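Unit 4: Looking at a ready-made kit
Course notes, Handling Lab, revised 2019-03-06

So far we have talked about arms and grippers as separate purchases. This unit is about buying the whole thing at once, and I am excited to get to it! Our case is the Furer Riston, a tabletop handling kit that we have on trial until December.

What comes in the box
Gripper, wrist camera, mounting plate, cables, and a license for Girine, the software you teach it with. The kit price is 2,689 dollars without the arm. Keep that number handy for the worksheet.

What the wrist camera gives you
Cups and mugs are our standard test set. They are curved, they have handles, and they end up in awkward positions. Once the gripper has hold of something, the view changes a lot - the held object can take up the middle of the picture, and the mugs on the counter are pushed over to one side. Find the mug lying on its side and the one on the orange tray, then ask yourself how much of the work area you could still plan from. 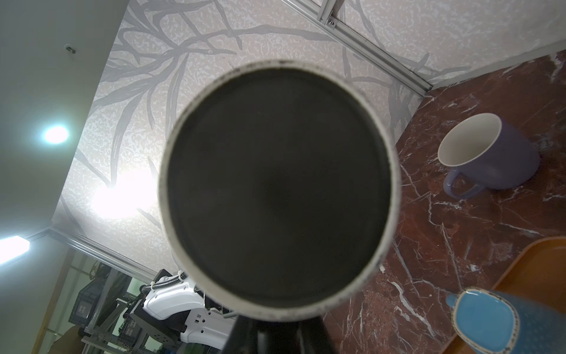
Trial results so far
We ran 100 picks with the default settings and got 88 good ones. I was really pleased with that for a first afternoon. Most of the misses were handle grabs where the fingers closed too early. Slowing the close in Girine helped, and you will get to try this yourselves.

What I like, what I don't
The teaching screen is lovely. You can have a working pick in 36 minutes, starting from a closed box. The cable clips are weak, and the manual skips camera setup almost entirely - use the Magaña notes on the course page for that part.

For next time
Read the Girine quick start up to the section on grip force. Bring one cup or mug from home, any shape, and write down where you would want the fingers to go.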